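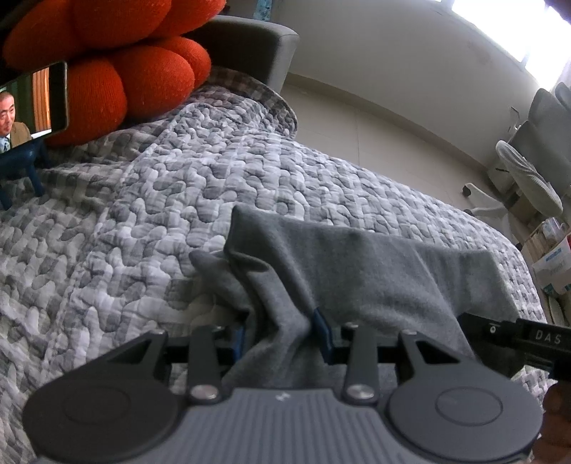
The Hamwood Wellness Center offers yoga, stretching and guided relaxation classes to adults in Hamwood and the neighboring towns. The answers on this page apply to all memberships and single-visit passes. Members are asked to pick up shared cloth props by a fold and to carry them to the return shelf without shaking them out. Other questions about props, class booking and fees are answered in the sections that follow. Members whose question is not covered may write to the front office.

MEMBERSHIP

Who may become a member?

Membership is open to any person aged 18 or older. Residents of Hamwood and non-residents pay the same rate. Persons aged 16 and 17 may attend daytime classes with a signed parental consent form but may not hold a membership in their own name.

How many members does the Center have?

The Center had 1,774 active members at the close of the last membership year. The maximum allowed under the current bylaws is 1,858. If that number is reached, new applicants are placed on a waiting list in the order in which their forms were received.

When does the membership year begin?

The membership year begins in July. Persons who join later in the year pay a reduced fee based on the number of full months remaining.

May I put my membership on hold?

Yes. A membership may be placed on hold for a minimum of one month and a maximum of six months. Requests must be made in writing before the hold is to begin. Holds cannot be backdated, except in cases of illness or injury supported by a note from a medical provider.

How do I cancel?

Cancellation forms are available at the front desk and in your online account. Monthly memberships end on the last day of the month after the month in which the form is received. Annual memberships may be canceled within 14 days of purchase for a full refund, provided no classes have been attended.

CLASSES AND BOOKING

Do I need to book in advance?

Booking is required for all classes in the Ekwueme Room, where floor space is limited. Classes in the Main Hall are open to walk-in visitors until the room is full. Bookings are made through Trustisard, the Center's online scheduling system, and open at 8 a.m. on the day before the class.

I did not receive a confirmation. Is my place reserved?

Please sign in to Trustisard and open the page marked My Classes. If the class is listed there, your place is reserved, whether or not you received an email. If it is not listed, the booking was not completed and must be made again.

What happens if I arrive late?

Reserved places are held until the scheduled start time. After that, they are given to those on the standby list. Doors to relaxation classes are closed once the session has begun and are not opened again until it ends.

What if I am unable to attend?

Please cancel at least 2 hours before the class. Members who miss three booked classes in one calendar month without canceling will be unable to book ahead for the following month. They may still attend Main Hall classes as walk-in visitors.

Which class is suitable for a beginner?

Foundations is intended for those with no previous experience and may be repeated as often as desired. Slow Stretch is also suitable and does not include standing balance postures. The Center recommends that new members complete four Foundations classes before moving to Mixed Level.

May I bring a guest?

Annual members receive 2 guest passes each year. Monthly members may purchase guest passes at the single-visit rate. All guests must sign a waiver on arrival, and the host member must attend the same class.

PROPS, MATS AND CLOTHING

Are mats provided?

Mats are available to borrow at no charge. Members may also bring their own. Mats with a strong odor, or that shed material onto the floor, may not be used in the building.

How are borrowed mats cleaned?

Members are asked to wipe both sides of a borrowed mat with the spray supplied in each room before hanging it up. Staff carry out a full cleaning once a week.

How often are blankets and bolster covers laundered?

Bolster covers are laundered weekly and blankets every two weeks. An item that has become soiled should be placed in the return bin by the door and not on the shelf. Members with sensitive skin may prefer to bring a cover from home.

May I use my own blanket?

Yes. Please label it with your name. The Center cannot store personal blankets between visits, and items left behind are kept at the front desk for 30 days.

What should I wear?

Any clothing that allows comfortable movement is acceptable. Outdoor shoes must be removed before entering the practice rooms. Socks with grips are permitted in all classes.

HEALTH AND SAFETY

Should I speak with a doctor before joining?

Persons who are pregnant, who have had recent surgery, or who have a heart, joint or balance condition should consult a medical provider before attending. Instructors are not able to give medical advice.

What should I tell the instructor?

Please tell the instructor before class about any injury or condition that may affect your practice. This information is kept private. You may decline hands-on adjustments at any time, and no explanation is required.

May I eat or drink in the practice rooms?

Water in a closed container is permitted. All other food and drink must be kept to the lobby. Many members find it more comfortable to avoid a full meal in the two hours before class.

Are scented products allowed?

Members are asked not to wear perfume or strongly scented lotion. Incense and essential oils are not used in any class.

FEES AND PAYMENT

Which forms of payment are accepted?

The Center accepts major credit and debit cards, bank transfer and personal checks. Cash is accepted for single-visit passes only.

Is financial assistance available?

The Fiser Fund offers reduced-rate memberships to those for whom the full fee would be a hardship. Applications are reviewed each month and are confidential. Approved rates remain in effect until the end of the membership year, after which a new application is needed.

Will I receive a receipt?

Receipts are sent by email for all payments and remain available in your online account. Printed copies may be requested at the front desk during staffed hours.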